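Search the notebook
Search
All entries Mine only

Shop table, February, Wednesday evening

Writing this up while the kettle boils, because if I leave it till the weekend I shall remember only the bits that went well and Kerstin will quite rightly tell me off for it.

The plan for tonight was the order routine on the snack table: someone taps what they'd like, and the arms fetch it and put it on the cream tray in the middle. We have had the fetching going for single things since Christmas, more or less. What we haven't had is both arms working over the same patch of table without one of them sulking, and that was what I wanted to get at before the next open evening.

I started by going back over the rest positions. Halvard had changed them while I was away, and his left-arm rest was lovely and tidy but much too low for my liking, with the elbow hanging out on the drinks side. I lifted it by 2 cm in the file and slowed the last part of the descent, and it felt a good deal calmer straight away. I've kept his old numbers underneath, commented out (sorry Halvard, they were nice numbers).
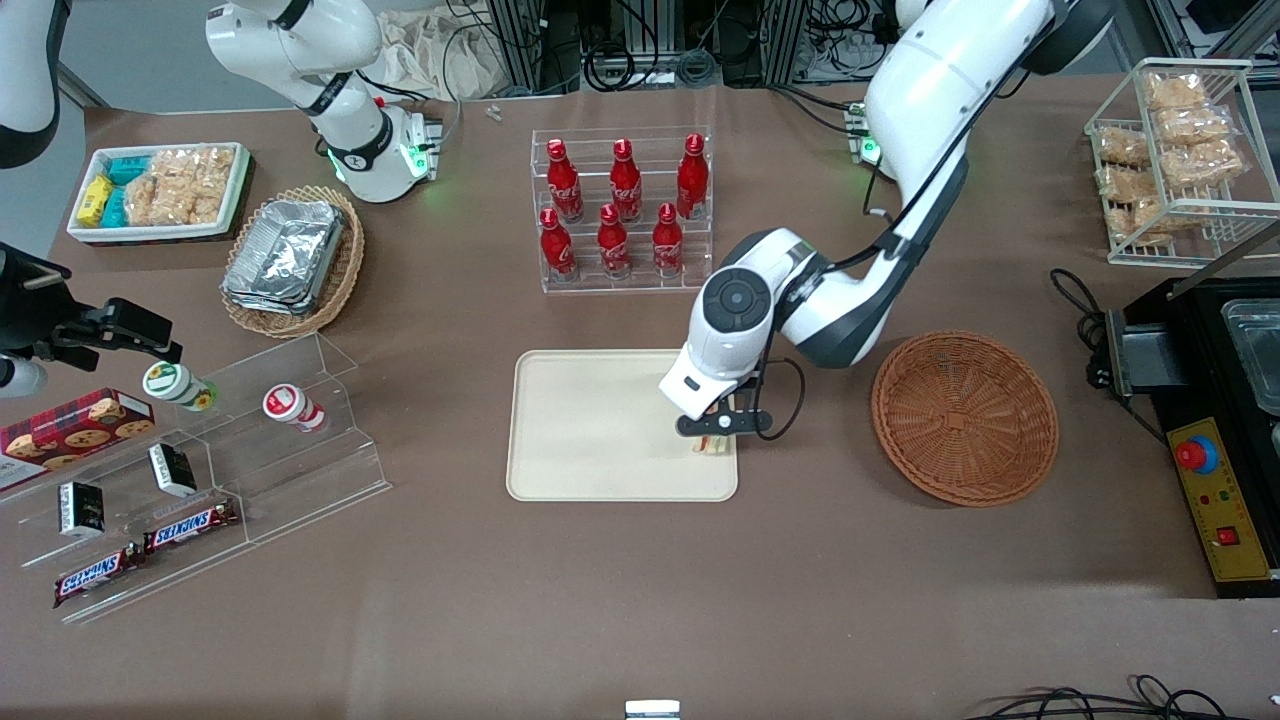

The left arm's reach over to the Coca-Cola rack is still the one that makes me hold my breath. The bottles stand on two levels and the approach that suits the front ones is no good at all for the back ones, so there are now two separate approach points in the table file, named cola_front and cola_back, and please would everybody use those names and not invent a third. Jonatan wanted to work it out from the rack's geometry and have the code choose an angle for itself. I'm sure he's right in the long run! But it was gone seven, I had a sandwich in one hand, and two points typed in by hand were what I could manage.

Closing force next. I had the gripper set at 300 on the controller's scale for everything, left over from when we were practising on wooden blocks, and that's plain bullying where a rice cracker is concerned. Gunvor has been saying so for weeks. I've split it into a soft setting for crackers and anything else in a thin wrapper, and a firm one for bottles and jars. The boxes are on soft for now. They may want something in between, but I'd like to see a few evenings of it first.

Then I spent far too long on the release. My habit was to open the fingers all the way as soon as the thing touched the tray, which is fine with a clear tray and a nuisance as soon as there are neighbours. It now opens a little, waits, goes straight up and only then opens fully. The wait is 2,000 milliseconds, and yes, I know, it feels like an age when you're stood there watching. Ingegerd timed her tea by it. I'll bring it down bit by bit once I trust it.

After that it was the turn of the stepped stand, with the wrist view up on the old monitor so I could nudge things along by hand and save points as I went.

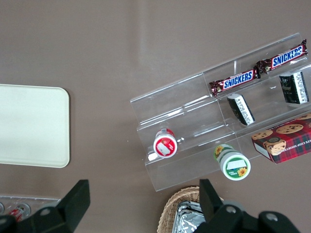

Clear acrylic is a trial. To my eye the shelves are easy enough to follow, since the edges catch the light, but the depth reading goes wandering off through the stuff and comes back with the table, or with nothing. For the moment I'm ignoring depth altogether on that stand and using a fixed height for each tier, measured with Kerstin's steel rule. It does mean the stand mustn't be shifted. I'd like to put little corner marks on the table in pencil, if no one objects.

The Snickers bars are the kindest things on there to practise with, being long and lying up on the top tier where there's room to come at them. I've set the wrist to turn and match the slant of the bar before it goes down. Jars I've left for another night. The one with the sunflowers is wider than the little red-lidded one, and I want to check it against the full opening of the fingers before I go poking at it.

One thing for Ania, if you're reading: your script for the order screen still calls the tray "plate" in one place, and it took me half an hour and a good deal of muttering to find it. I've changed it on the shop laptop only, so it wants doing in the shared copy as well.

Still to do:
- pencil marks for the stand
- measure the sunflower jar lid
- try the in-between force on the small black boxes
- ask Jonatan about his angle idea, properly this time, with paper
- tie back the cable on the left wrist, it loops out more than I like

Kettle's done. Left the table set up as it was and the power off at the wall.

Recent entries
Rest positions, second go (Halvard)
Naming things in the table file
Order screen: first try with Ania's script
Wooden blocks, and what we learnt from dropping them
Where the steel rule lives (Kerstin)

Last updated: Wednesday, 21:40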